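From the Flargate bench: the grip that let go too late

A good number of you wrote after the June newsletter to ask how the picking arm at Flargate was getting along, and I promised Olga Matos I would tell the whole story once we understood it ourselves. We understand most of it now, so put the kettle on, because it takes a little telling.

The arm's job is a modest one. It takes light cardboard boxes off the counter, lifts them, turns to the packing side and sets them down. It had done that 2916 times in the Kedingate trial with nothing worse than a scuffed corner, and I think we had all grown rather fond of it and (I include myself) a little lazy about watching it. Then one afternoon it set a box down, reported that the fingers were open, and drove straight back up with the box still between them. The box came loose at the top of the swing and landed near Conceição Barreto's feet. She was not hurt, I'm very glad to say, and the box was empty. But she had stepped inside the tape to pick up a label, which she shouldn't have been able to do with the arm live, and that bothered us a good deal more than the dented cardboard.

We spent the first few days blaming the software, which is what we always do. Olga went through the logs line by line and found the open command sent, received and acknowledged every time. The trouble was that "acknowledged" only meant the motor had been told to move. A cable clip had worked its way down the wrist and was rubbing the linkage, so that now and then the fingers stopped short, and the controller waited 200 milliseconds and carried on as if all were well. When we ran the same move over and over with the clip in place, the fingers hung up 11 times. With the clip moved back, we haven't seen it once — though I would not call that proof just yet.

The wait is gone. The controller now reads the finger position itself, and if the fingers haven't opened as far as they should, the arm holds still and sounds the buzzer. Rocha, our supplier for the guarding, has fitted a gate switch where the tape used to be, so stepping in stops everything. Olga has also gone back to testing with boxes like the ones people really send us, after a long spell of plain brown ones. There is a pale blue one with a cartoon puppy on it, floppy ears and a teacup over its head, that has become something of a favorite for checking the yellow fingers up close.
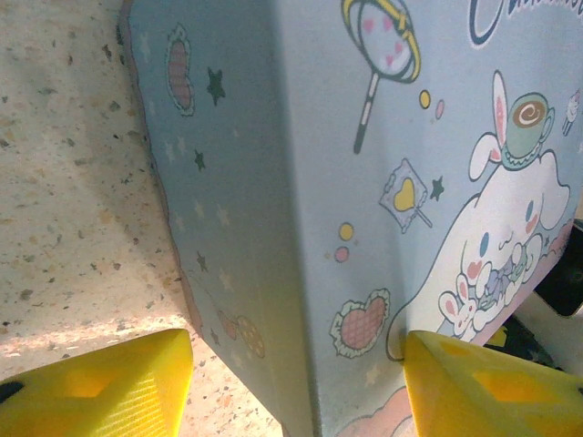 What we need from you

If you run one of the sister arms at Rerdale or Kedingate, please look at the cable clip on the wrist before your next shift. It should sit above the joint and stay there when you give it a gentle tug. Switch off at the wall first, please, and don't trust the pause button for this. Until you have the new controller settings, keep everyone outside the tape whenever the arm is live, even for a dropped label.

Olga will send the settings and her notes to anyone who asks, and she is happy to talk you through them by phone. If your arm has ever held on to a box when it shouldn't have, do tell her, even if it was months ago and seemed like nothing at the time.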